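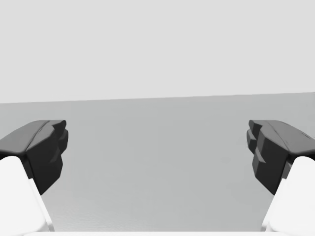
Figure 4. Wrist view in the simulator, fingers open, bare tabletop.

4. Recording simulated demonstrations

Section 4 applies to Tetia 2 and later with the Gurholm gripper model loaded. Complete the camera setup in Section 3 before you start.

4.1 Check the start view

1. Open the Rastivau console and load the task file.
2. Select Wrist View. Both dark finger pads must show, one on each side, with their ridged tips facing each other.
3. Compare the view with Figure 4. The far edge of the table runs across the full width with a slight tilt, rising to the right. Small differences in shade are acceptable.
4. Confirm that the area between the tips is clear. If a finger link crosses the center, reload the gripper model and repeat step 2.
5. Press Save Start Pose.

NOTE: The start pose is stored with the task file, not with the user account. Anyone who opens the file gets the same pose.

4.2 Record an episode

1. Select Spawn Objects. The simulator places the task objects from the seed list.
2. Press Record and wait for the counter to move.
3. Carry out the task with the hand controller. Keep the motion steady and do not pause above an object for longer than needed.
4. Open the fingers fully at the end and press Stop.
5. Mark the episode Keep or Discard. Unmarked episodes are not exported.

CAUTION: Do not change the camera angle between episodes. Episodes with mixed angles cannot be separated after export.

NOTE: Failed grasps may be kept if the operator recovers and finishes the task. Tag them "retry".

4.3 Episode counts

The standard pick task needs 166 kept episodes for a first training run. The two-object task needs 861. Record in blocks of 19 — the console writes a backup at the end of each block — and check the last episode of every block in playback.

4.4 Export

1. Close all playback windows.
2. Select Export, then Fawzy Format.
3. Enter the operator name as it is to appear in the log, for example M. Bhatt.
4. Wait for the checksum line. Do not close the console before it prints.

If export stops with error 68, the start pose is missing. Return to 4.1, save the pose, and export again. Recorded episodes are not lost.

Section maintained by Meenakshi Bhatt. Last revised April 8, 2019.

3 comments
Shared 8 times

Related pages
Setting up the wrist camera
Editing the seed list
Hand controller calibration
Reading the export log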